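Skedard Household Words

Skedard is a word list of everyday household objects in English and Amharic. It was put together for people who write beginner reading material, labels for shared kitchens and storerooms, and simple search tools. Each entry gives one object, its usual English name, its Amharic name, other names people use for it, and a short example sentence in both languages.

The list started as a set of paper cards kept by Tsehay Gidey for an evening language class. Obsa Wolde typed them up, and Shewit Tefera later checked the Amharic spelling and added the example sentences.

What is in the release

words.csv – the main list, 300 entries
sentences.csv – example sentences, one pair per entry
variants.csv – other names and spellings, linked to the main list by entry number
rooms.txt – the room labels and what each one covers
CHANGES.txt – notes on what changed between releases

All files are UTF-8. Fields are separated by commas and quoted where the text itself has a comma. There is one header row per file. Line endings are Unix style.

Fields in words.csv

entry: a number that stays the same from one release to the next. Numbers of deleted entries are not used again.
en: the English name, singular, lower case.
am: the Amharic name in Ethiopic script.
am_latin: a plain Latin spelling of the Amharic name. It follows the class cards and does not match any library standard.
room: one of kitchen, bath, bedroom, storage, outdoors, any.
level: 1, 2 or 3. Level 1 words came up in the first weeks of the class. Level 3 words are ones that learners asked for later.
note: free text, often empty.

How words were chosen

The first 200 entries come straight from the cards. The other 100 were added after Hamidreza Tehrani compared the list with the labels in two shared houses and wrote down what was missing. Most of the gaps were in storage and cleaning. Brand names were left out even where people use them as the common word. Food was left out too, apart from salt, sugar and oil, which were on the original cards and stayed.

We kept objects that have a name people agree on. Where the class argued over a name for more than one session, the entry went in with the most common form and the rest went to variants.csv. The words for "tray", "basin" and "bucket" have the longest lists of variants, and we expect to change them again.
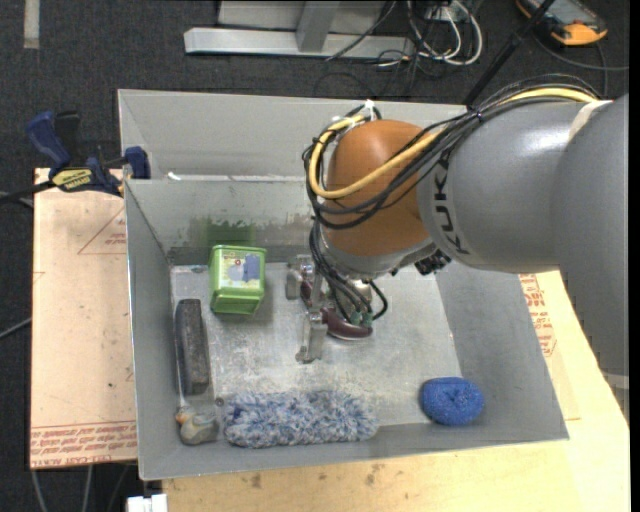 Household items in a gray metal bin, with a KUKA robot arm reaching in.

Container words needed extra care. English speakers in the class used "bin" for a trash can, a storage box and an open metal tub, and the Amharic names for these do not overlap in the same way. We split "bin" into three entries. Each one has a note saying which sense is meant, and the example sentence is written so that only that sense fits. "Case", "box" and "chest" are handled the same way.

Spelling

American spelling is used for English. For Amharic, some sounds can be written with more than one letter. Shewit Tefera picked one spelling per word and used it in every file. Other spellings are in variants.csv with the type set to "spelling". If your tool matches text exactly, load that file as well or you will miss common forms.

Known problems

Loan words are uneven. Some entries give the borrowed word first and some give the older word first.
The room field holds only one value. Scissors are under "any" but towels are under "bath", even though most kitchens have them.
Sentences at level 1 are short and a little stiff. Several use the same pattern with the noun changed.
The Latin spelling does not mark long consonants.
Regional names are thin outside the capital. Berhanu Habte has sent a batch of corrections that have not been merged yet – these are planned for November.

What it should not be used for

This is a small list made by a few people. It is not a dictionary and should not be used to grade learners or to judge whether a word is correct. It has no pronunciation data.

Reporting errors

Send the entry number, the file name and the text you think is right. If the change is to an Amharic name, please say where you have heard or read it. Reports about more than one entry are easier to handle as a CSV with the same columns as words.csv.

License

The word list, sentences and notes may be copied, changed and shared for any purpose, as long as Skedard is named as the source. If you change entries, keep the old numbers and add new ones starting at 1001 so that the two lists can still be merged.

Last updated Thu 3 October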